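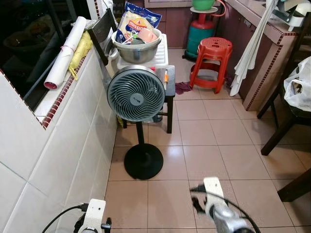

A narrow tiled kitchen with a pedestal fan, two stools and a gas cylinder against the far wall.

A corridor kitchen is a domestic kitchen laid out along a passage, with fixed work surfaces on one or both long sides and a walkway between them. The type is found in row houses and older apartments, where cooking space was often fitted into a former service passage.

Construction

Floors are usually ceramic tile laid in a square grid. Tile sizes of 300 mm and 500 mm are both in use, the larger size leaving fewer grout lines to clean. Low walls and counters may be clad in glazed white tile, with a strip of small tiles in a contrasting color, commonly dark red, along the edge. Base cabinets with wooden doors stand under the counter.

Storage and furniture

Shelf space is limited, and ledges tend to collect bags, rolled paper and other loose items. Stools serve as seats and as extra surfaces for trays and mixing bowls. Plastic stools with a pierced round seat are light and easily moved. Towels are often hung from the counter edge.

Fuel and ventilation

Where there is no piped gas, the stove is supplied from a cylinder through a flexible hose. Cylinders are kept upright. Airflow along the passage is often poor, and a pedestal fan with a heavy round base is a common addition.

Survey

The Clistov housing survey recorded 182 kitchens of this type in the Brellis district, 19 of them with a window opening above a tiled ledge.

See also: Galley kitchen; Utility room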